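Tue 18 May. Wrist camera comparison, Rolitov and Castemer units, potted artificial plants. 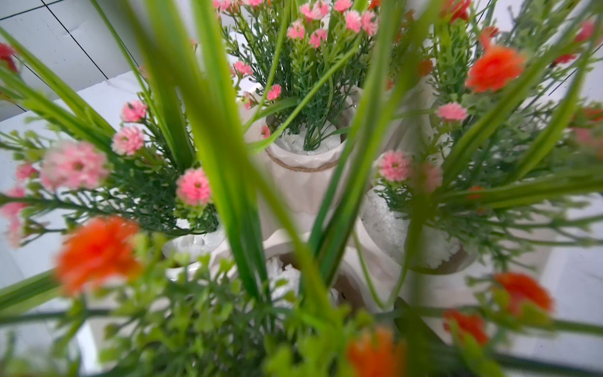
## Purpose

The laboratory is to recommend one wrist camera for the plant-handling cell at the Bielecka site. Both candidates were mounted in turn on the Trorkora arm, with the same bracket and the same controller settings. The target was the group of white ceramic pots with artificial flowers, which was left in position between the two series.

## Conditions

- Overhead lighting only. The side lamp remained off.
- Approach from above, with a stop at each waypoint.
- 40 approaches per camera.
- Exposure locked after the first approach of each series.

## Observations

Foreground foliage is the main difficulty. At close range the long grass blades fall well inside the near focus limit and appear as wide, pale green strips, one of them passing in front of the tallest pot. The flowers near the pots stay crisp enough to show their ruffled petals, while those nearest the lens become patches of pink or orange without a usable outline.

The twine around the neck of the tallest pot is a good feature for locating the rim. Its color separates well from the glazed surface below it. White pots on a pale surface are otherwise a poor case for the edge detector, which relied largely on the soft shadows at the base. The pale filler inside the openings was twice merged with the rim in the Castemer series, and the rim estimate was rejected on both occasions.

The Rolitov unit returned a valid rim estimate in 52 percent of frames, and the Castemer unit in 67 percent. The figure for the Rolitov unit includes frames taken before the lens ring was tightened. It should not be quoted outside the group until the first part of that series has been repeated.

Cable routing on the Castemer unit is unsatisfactory. The connector faces the wrist joint and limits rotation in one direction. A right-angle connector has been requested.

## Actions

1. Repeat the Rolitov series with the lens ring locked.
2. Add a waypoint farther from the foliage and record the rim estimate there for both cameras.
3. Test a darker mat under the pots.
4. Confirm with Bielecka whether the grass will be present in the cell when it opens in September. The mask for near objects is on hold until a reply is received.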